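Notebook, November – freight rate model, second attempt

Started over from Elmarie's cleaned fixtures file. The first version of the model had the distinction of being wrong in the same direction for 42 weeks running, and a coin would have done better at that. Bình calls it "directionally consistent." He has a future in broking.

What was wrong: I had been feeding it fleet supply as ships on the register. Ships on the register include everything sitting at anchor with old crude in its belly, waiting for somebody to want it. When storage unwound, those hulls came back to the spot market and my supply line didn't move at all, having counted them as available the whole time. Rates fell and the model stayed cheerful.

Fix, such as it is: a vessel that hasn't moved for 30 days and is laden gets pulled out of supply and put in a separate column. Elmarie thinks the cutoff is too long for the smaller classes and she is probably right. Left it alone for now so that I only break one thing at a time.

Reran on the Tredberg route set just before lunch. Error is down by around 6 percent on the big crude carriers, and slightly worse on product tankers, where I had no reason to expect anything. Product tankers have never done me a favor.

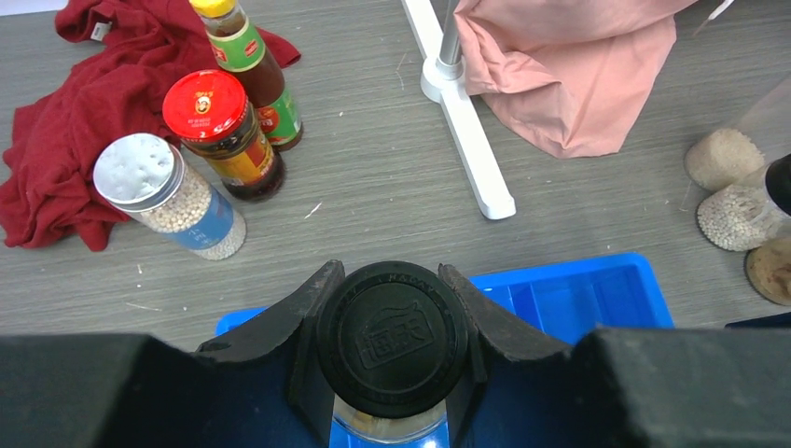

Data problems, in order of annoyance

Okis reports laycan dates in local time and Saarela in UTC. Harmless, except near midnight, which seems to be when everyone in the Pacific does business. Shifted Okis to UTC and lost a handful of duplicates that had been passing themselves off as separate fixtures.

"Fixed on subs" is still being counted as fixed. Half of the spring spike in our series is charterers putting ships on subjects and then thinking better of it. Bình has a script that matches failed subs to the later fixture of the same hull. It works if the ship's name is spelled the same way both times – a high bar, judging by the file.

Bunker prices: the Cestmont feed had a gap and I had filled it by carrying the last value forward. The last value was a typo. Took it out by hand and wrote down where, for once.

Still to do

Split the waiting-time term by load region. One global number for port delay is silly and I knew that when I typed it.

Try scrapping as a lagged response to earnings. Owners say they'll scrap when rates are bad, then rates twitch and they order paint.

Ask Elmarie for the 2 missing months of Baltic cargoes. She says she sent them. I say she didn't. One of us should search the inbox before this goes any further, and it had better be me.

Left the long rerun going at 5:40 pm with the new storage column on and everything else frozen. Output goes to the shared folder under "model_new_new." Bình, please don't rename it again.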